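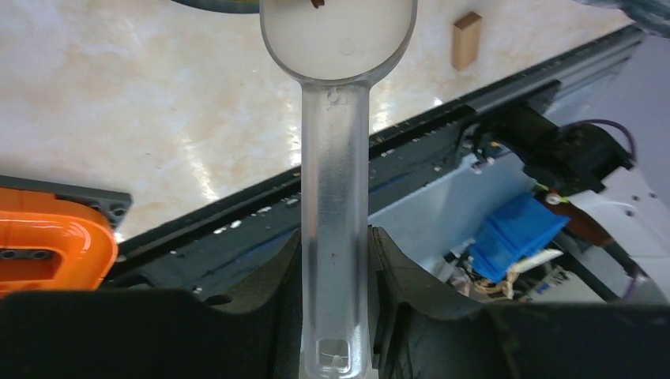 Unit 4 handout: Evaluating a bench-top two-arm kit
Course coordinator: Jummai Olaniyan
Updated Tuesday, June 25, 2024

This unit considers the Hestovach two-arm bench kit, supplied by Zakbridge, as a candidate for small-object handling in the teaching laboratory. Students are expected to have read the supplier's setup guide before the practical session.

The assessment task is pet feeding. It calls for the handling of rigid items, such as a scoop or a bowl, together with flexible packaging whose shape changes under the grip. Thin plastic handles and printed bags should be assessed separately, as a grip suited to one may be poor for the other. 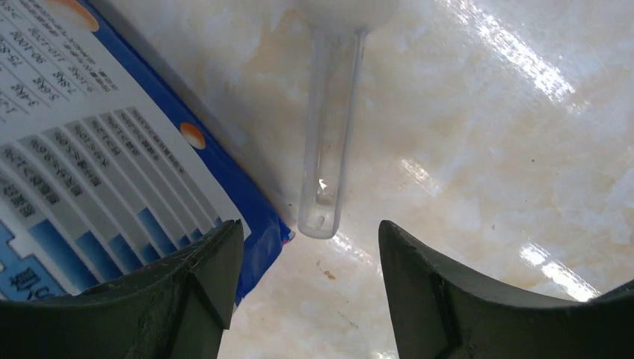

Each group will complete 17 trials and enter the outcome of each in the logbook. A trial is recorded as complete, partial or failed. Partial results require a short note stating which arm was in use and the stage reached.

Dry kibble is a demanding material. Spilled pieces are to be recorded by weight, and the front rail brushed clean between groups - crumbs near the arm bases must be reported to the demonstrator, Lutz Kuhlmann.

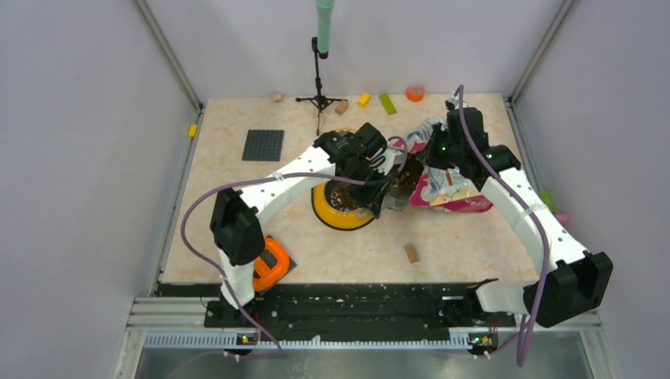
Reports should address grip reliability, coordination of the two arms, ease of cleaning and the quality of the supplier's documentation. Marks are awarded for reasoned judgement, and a group may recommend against purchase without penalty. The maximum length is three pages, excluding the trial log.
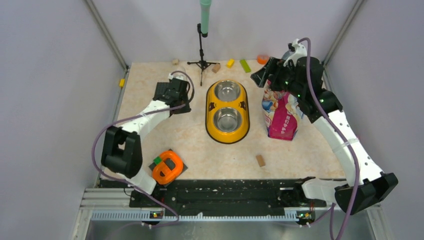 May a group change the position of the bowl between trials?
The bowl may be moved once a set of five trials is finished, provided the new position is entered in the logbook.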